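Progress report, Brorard RC bike series, 2023-03-04

Track and surface
Resurfacing of the Stukari infield is complete. The rear straight is still open – Krum Kolev expects the sealant in May. 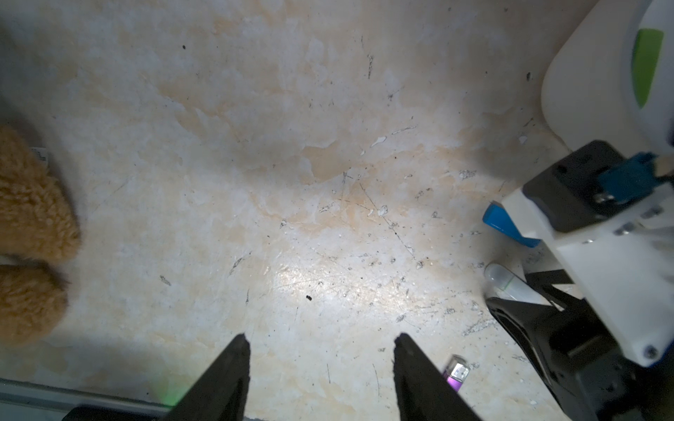 Timing
The new loop was tested over 1000 laps with 19 transponders. Two units dropped signal in the hairpin and went back to Trevari.

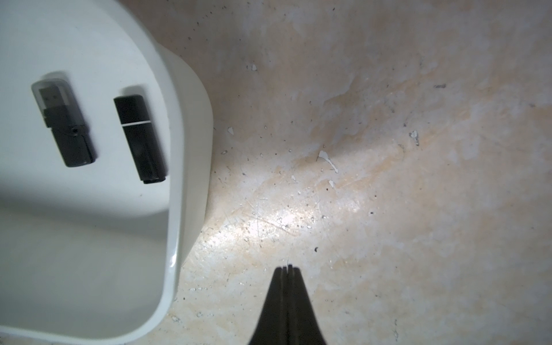

Lejla Đorđević has rewritten the lap export, and heat sheets now print without manual sorting.

Entries stand at 28 for round one. Stock class is full.
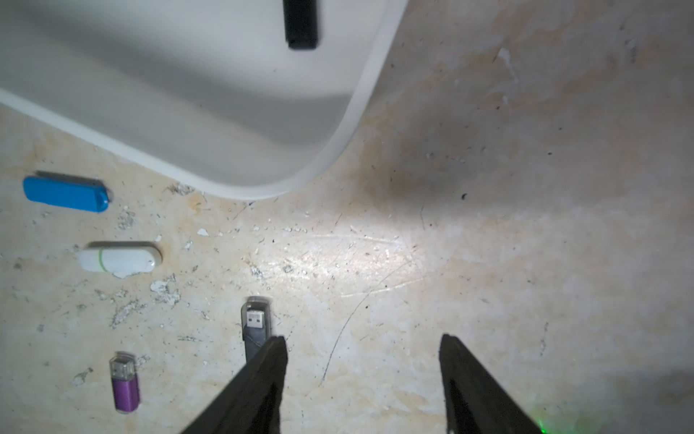 Marshal training is behind plan. Danica Begović will run a second session before practice opens.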